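Fuleck shelf frame, set-up guide
Section 4: Cutting and preparing the rails

Read this section through before you pick up a saw. The leaflet that comes in the Rirkell hardware bag tells you the rails are "ready to assemble." Mine were not, and I would not take it on trust that yours are.

4.1 What you need

One length of black slotted aluminum rail, 20 mm profile, 2860 mm long
Fine-tooth hacksaw or a miter saw with a blade meant for aluminum
Flat file, square, tape measure, masking tape
An old board to work on
Eye protection and gloves for handling cut ends

The parts list also mentions a deburring tool. Buy one if you like buying tools. A flat file does the long edges and a small round one gets into the slots.

4.2 The work surface

1. Put a scrap board on top of the desk before any metal goes near it. A leftover shelf is fine.
2. Check that the board sits flat. If it rocks, turn it over, and if it still rocks, find another one.
3. Brush the board clean between pieces.

Note: Some guides want a rubber mat, a felt layer and edge trim. I have tried the mat. Chips sink into it and scratch the next rail you lay down.

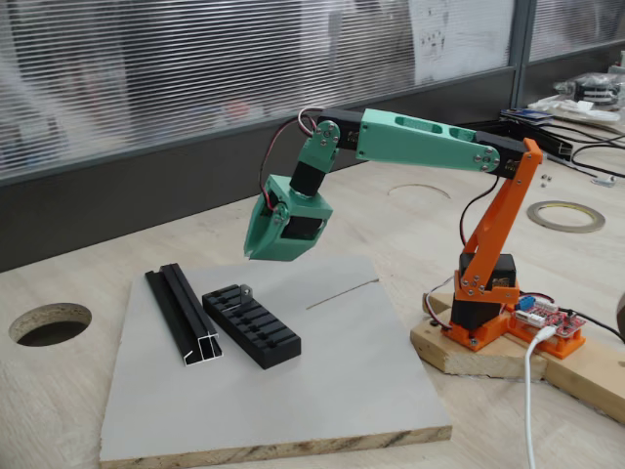 Severyn Pavliuk

The gray board on my desk is particleboard with its front edge left raw, and I have no plans to dress it up. Look at the near end of the black rail lying on it: the face is bare silver where it has been cut, with the open slots showing. Expect the same on yours. The black is only a finish on the outside.

4.3 Measuring and cutting

1. Measure the full rail yourself. The label says 2860 mm, and a label is a claim.
2. Square off the factory end if it is dented. Take as little as you can.
3. Wrap masking tape around the rail at 1346 mm and mark the cut on the tape, on all four sides.
4. Clamp the rail at two points, with padding between clamp and finish.
5. Cut on the waste side of the line. Let the saw do the work and don't lean on it.
6. Measure again from the fresh end and cut the second 1346 mm piece.
7. Cut the 103 mm spacer from what remains.

Caution: Never hold the short spacer by hand at a powered saw. Clamp it or cut it with the hacksaw.

Caution: Cut ends are sharp, and the inside corners of the slots are worse than the outside ones. Keep your gloves on for handling, but take them off at a miter saw, where they can get caught.

4.4 Finishing the ends

1. File the cut face flat and check it with the square.
2. Take the burr off every edge with light strokes away from the face.
3. Tap the rail, cut end down, to shake the chips out.
4. Slide a slot nut in from the end. It should travel freely for at least the length of your hand.

If the nut sticks, file some more. The leaflet suggests a drop of oil at this point. Oil gets a nut past a burr once, and then you are fighting it again with the frame half built.

5. Set the two long pieces side by side and run a fingertip over the filed ends. If you can feel a step, trim the longer one.

4.5 Touching up

The Minetex marker sold for black finishes will cover bare metal, for a while. I used it on one end in May and it rubbed off wherever the end cap touched. If the cut end will be hidden, leave it silver. If it shows, fit a cap.

Vsevolod Derkach, who checked these steps against his own kit, disagrees with me on the marker and says two coats hold up fine. His shelf is in a closet - make of that what you will.

Go on to Section 5 once both long rails and the spacer are cut, filed and free of chips.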